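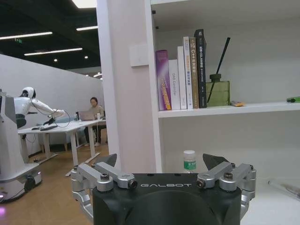

The writer of the fantasy comic Hetach works from a spare room in Ballarat and keeps odd hours. We spoke on a Sunday, after she had finished lettering notes for chapter 94.

Most of the conversation was about Ghauri, the river guardian who began as a one-chapter villain and now gets more mail than the lead.

"He was meant to drown," she said. "I had the page drawn up. Then the artist gave him that grey coat and I wanted to know where he'd got it."

The answer took most of a year to reach print. Ghauri served the court at Prindon for 300 years before the flood, and the coat belonged to the ferryman he failed to save. Readers had guessed at a brother. She read some of those theories and left the plot as it was.

His power has changed as well. Early on he could hold back a whole river. Since the Fundum arc he can only move water he has touched, and she said the limit made fights easier to write.

"Before that, every battle near a creek was over in two panels – I kept setting things in the desert."

She is less happy with the colour edition, where his eyes are green for three chapters and brown after that. The first printing was 2,000 copies and it can't be fixed until the next one.

Asked whether Ghauri survives the final volume, she said the script was done and the artist had it. She did say he goes back to Prindon, and that he doesn't go alone.

The next chapter is due in November.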